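Pedincombe Deposit Return Records

A cleaned set of container return records from the reverse vending machines and staffed counters in Pedincombe and Stalholm. Current release: 6.
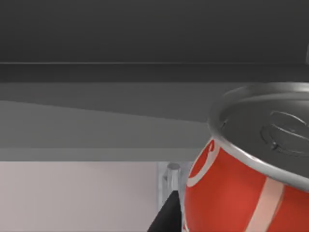 The set was put together to study how often people bring back drink containers, how far they carry them, and how the return rate moves with the season. It covers cans, plastic bottles and glass bottles. Cartons are left out of the deposit rules in both towns and so do not appear.

Contents

returns.csv — one row per return visit
sites.csv — one row per return point
containers.csv — container classes and deposit values
rejects.csv — containers refused at the counter or by a machine
notes.txt — site closures, price changes and known gaps

There are 3900 rows in returns.csv and 376 in rejects.csv. Of the return visits, 2353 are from Pedincombe and the rest are from Stalholm.

Fields in returns.csv

visit_id: a running number with no meaning outside this set.
site_id: matches the first column of sites.csv.
month: month name, in full.
hour: start of the hour in which the visit ended, 24-hour clock. A visit that ends at 5:10 p.m. is stored as 17.
cans, plastic, glass: whole numbers. A blank means the site does not take that class. A zero means it does, and the visitor brought none.
paid_as: cash, voucher or donation.
staffed: yes or no.

Fields in rejects.csv

visit_id: blank if the visitor left without a receipt.
class: can, plastic, glass or unknown.
reason: crushed, no_mark, full, foreign or other.

"Foreign" means the container carries a deposit mark from another system. "Full" means there was still liquid inside, which the machines judge by weight. The counter at Stalholm does its own check by hand and is more forgiving, so compare the two with care.

How the records were made

The machines write a log line for every container. Matvii Kostiuk wrote the script that groups these lines into visits. A visit ends when a receipt is printed or when the machine has been idle long enough to reset itself. Two people using one machine back to back without printing a receipt will be counted as a single visit. This happens mostly at the Ho Street site, where the printer was out of paper for much of December.

Counter records were typed in from paper sheets. Ryota Matsuda entered them and Tetsuya Hirano checked them against the till totals. Where the sheet and the till did not agree, the sheet was kept and the row was listed in notes.txt.

Rows from service visits and machine tests were removed. The Perkon machines flag these themselves. The older machines do not, and we took out any visit before opening hours.

Known problems

The hour field at the Stalholm harbor machine runs one hour behind until the clock was corrected in March. The values have been left as logged. Add one if you need them to line up with the other sites.

Glass is undercounted at the Ho Street site. The glass chute was closed for repairs for part of the summer and people were sent to the counter, which did not record them separately. Do not use that site for any work on glass.

The "donation" option was only added to the menu in April. Earlier months have none, and that should not be read as a change in how people behave.

Crushed cans are probably underreported in rejects.csv. A can that is badly bent may not trip the sensor, and then no line is written.

Privacy

No names, card numbers or voucher codes are included. The machines do not store them and the counter sheets never asked. Minutes were dropped from the time field on purpose — please do not ask us for them.

Changes

Release 6: fixed site_id for the two machines that were swapped in October. Split "other" in rejects.csv to give "foreign" its own value.
Release 5: added paid_as.
Release 4: removed duplicate visits left by a failed upload.
Earlier releases should not be used. Their visit numbers do not match the current ones.

Use and contact

Free to use for research and teaching. Please name the set and the release number in anything you publish. Resale is not allowed.

Fidel Olivares looks after the files and answers questions about the fields. Corrections to site addresses and opening hours go to Taras Zakharchenko. If you find a bad row, send the visit_id and the file name, and leave the row as it is in your copy until the next release is out.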